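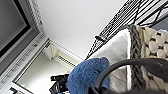 4.2 Teaching a shelf station

The Mollel arm stores each shelf as a station. A station holds the height of the shelf, the approach angle and a list of zones where the gripper may open. Teach each level of a unit as its own station, even when two levels share the same posts.

1. Park the base facing the unit and engage the wheel lock.

2. On the pendant, select Stations, then New. Enter a name of 3 characters or more.

3. Switch to Hand Guide. Bring the wrist to the front rim of the shelf, fingers open, and press Mark.

4. Repeat at the opposite end of the rim. The pendant shows the shelf width in millimeters.

5. Set Surface to Wire, Solid or Fabric. For wire shelves, leave Depth Filter on.
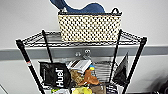 6. Set the clearance above the tallest item the shelf will hold. The default is 200 mm. Soft goods that rise above a basket count toward this height.

7. Press Verify. The arm traces the zone at low speed with the gripper open.

Note: On crowded shelves, set Grasp Order to Front First. Bags that lean on one another can shift when one is removed – rescan after each pick.

Caution: Keep hands clear of the fingers during Verify. The soft stop does not replace the emergency stop.

If Verify ends with code 129, the two rim marks are not level. Delete both and return to step 3.

Stations made with the older Prondham pendant must be taught again. See section 4.4 for export.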